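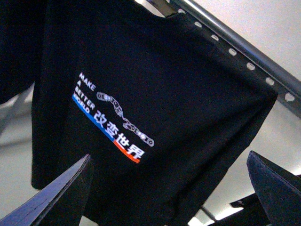

Black T-shirt between the gripper fingers, open day at Torna

About Torna

Torna tests handling robots for people who are thinking of buying one. We don't build them and we don't take a commission from anyone who does. Most of our clients run laundries, rental stores and returns warehouses, and most of them first came to us after seeing a sales video that looked a little too smooth.

We started with 4 people in a rented unit behind the Wuyts building and we are still there. In March we open the doors and let the public watch the arms at work on clothes and other soft goods. Soft goods are where we expect trouble. A steel box has the same shape every time you reach for it. A shirt doesn't, and a black shirt under strip lights is hard enough for a person to read.

At the open day there is no script. Vendors hate this. Zesel asked us to limit their run to garments they had picked themselves, and we said no. Prender sent a nice brochure promising 1000 items a shift. We have yet to see anybody's arm do that on a pile it hasn't met before, and until we do, the number stays out of our reports.

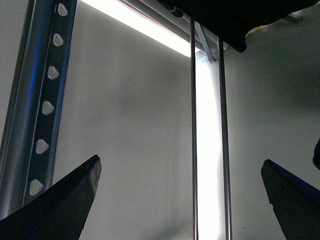 One visitor who wrote to us afterward said she had expected to be impressed and mostly found herself waiting, and she wanted to know why anyone would pay for that when her own staff could clear a rail before lunch.

We sent her our last written trial, which covers 471 picks and lists the bad ones next to the good ones. She may still buy an arm someday. If she does, she'll know what to ask about night shifts, spare fingers and who gets called when it stops.

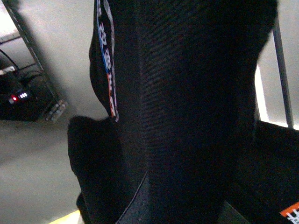
A trial with us costs 900 dollars a day, with your goods, on your hangers or in your bins. Bring the awkward stuff. The vendor can come along, but we ask them to stand back from the controls.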